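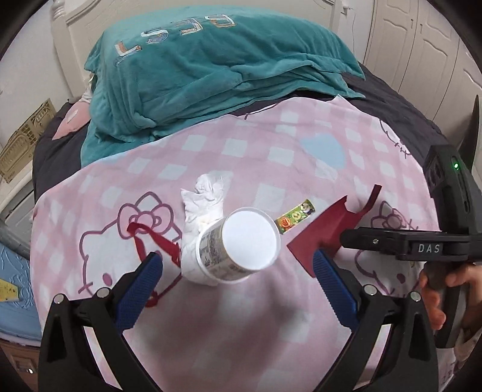
Wie viele Greifer braucht man eigentlich, wenn man gerade erst anfängt? Genau das wollte ich von Wafula Lukumay wissen, der bei Kaijage die Geräte einkauft und mir gleich zur Begrüßung seine Tabelle unter die Nase hielt.

"Drei", sagt er und lacht. "Ich hatte zwei beantragt, und das war zu knapp geplant -- sobald einer in Reparatur ist, steht die halbe Gruppe rum!" Sein Budget lag bei 2.000 Euro, ausgegeben hat er am Ende 1.461. Das klingt erst mal super, aber vom Rest gingen gleich wieder Ersatzpolster und Schrauben ab. "Die Fingerpolster sind Verschleißteile, die gehören von Anfang an in den Antrag", meint er.

Handgeführt sollten die Dinger sein, das stand für ihn früh fest. Ein kompletter Arm von Trilora war auch mal im Gespräch (das Angebot hat er noch, er zeigt es gern herum). "Den kriege ich doch in kein Schlafzimmer! Und wir wollen ja gerade dahin, wo Dosen und Tütchen auf dem Bett liegen."

Ich frage nach der Lieferzeit, und da verzieht er das Gesicht. 16 Tage hatte Fludix zugesagt, gekommen ist die Ware erst im Juli. Beim nächsten Mal will er früher bestellen und die Akkus gleich mit. Der Antrag dafür liegt schon in Flornalbridge, und er wartet jetzt auf die Unterschrift.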